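Home | Projects | Workshop Hours | Join | Contact

About the Prilell Workshop

Updated September. Posted by the workshop desk.

Prilell is a shared workshop for people who build robots and small automation at home and need more bench space than home allows. We rent one unit behind the old Hirent tile warehouse. Members have 24-hour access by key code. Monday evening is open to visitors from 7.

What we have

Two lathes, a small mill, a laser cutter and three filament printers. The electronics bench has a bench supply, a scope and a hot air station. Materials are charged at cost plus 5 per cent. Aluminium offcuts are free from the grey bin.

What we are building

The main group project is Barroso, a tabletop arm for handling cloth. The first version could close on a block every time and on a tea towel hardly ever. Most of the work since has gone into the fingers and their tips, and into the wrist camera mount, which is now on its third bracket.

Test fabric is kept to plain colours, washed and unironed. Each grasp test is 60 attempts from a fresh drop of the cloth. We log the pad combination, closing speed and result. Dark cloth is the harder case for the camera: folds lose their edges in shadow, and a white bench pushes the exposure the wrong way. Pads are swapped at the fingertip, so the two sides need not match.

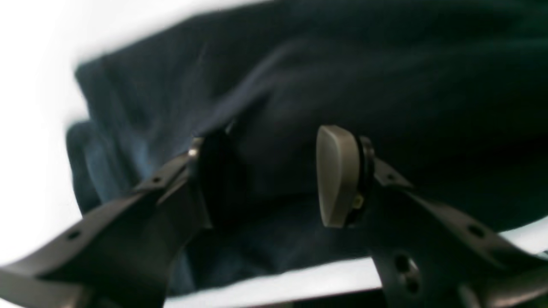

Joining

Membership is monthly and includes a storage tub. New members do a safety induction before using the mill or the laser cutter. The Barroso group takes anyone who can solder or write a readable log. Drawings and control code are kept on Kunon, our file server, and are open to all members.

Contact: use the form, or leave a note in the box at the door.

© Prilell Workshop | Back to top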